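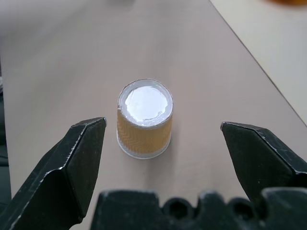

Iltgate, 7th May

Paucar teleoperation rig: frequently asked questions

How are demonstrations recorded?
An operator drives both arms by remote control from start to finish. Joint positions, gripper opening and all camera streams are written to one file per episode. Paucar currently holds 3048 episodes across 14 tasks.

Can I guide the arms by hand instead?
Yes, for single-arm tasks. Switch the arm to free-drive in Brilex before touching it. Two-arm tasks are remote only.

Where should the fingers be before a grasp?
Open, with one tip on each side of the object. Check the wrist view before closing. Close slowly on cups; paper and thin plastic both deform.

Do objects have to start in the same pose?
No. Vary it between episodes. The cup task includes upright, inverted and tipped starts.
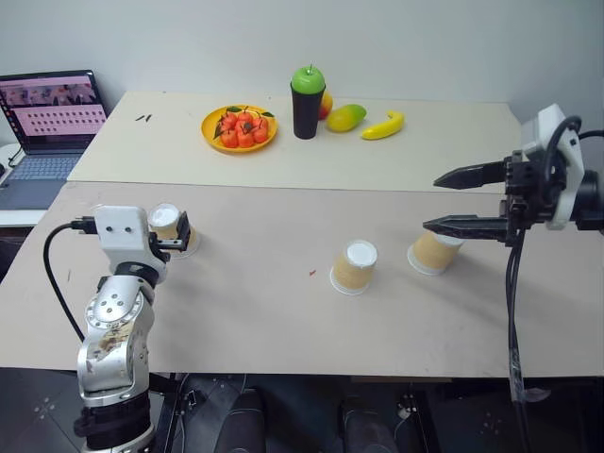
Cup task, two arms. One cup held, one on its side, one inverted.

What if I drop something?
Keep recording if either arm can reach it. Recoveries are kept and tagged. If it leaves the table, stop and discard the episode.

How many episodes does a new task need?
The cup task has 278. Submit four first and wait for the format check.

Why was my episode rejected?
Usually a missing camera stream or a long pause at the start. Brilex lists the cause next to the episode number.

Can the data be used outside Vatiria?
Request access through the project page. Raw video is released separately from joint data.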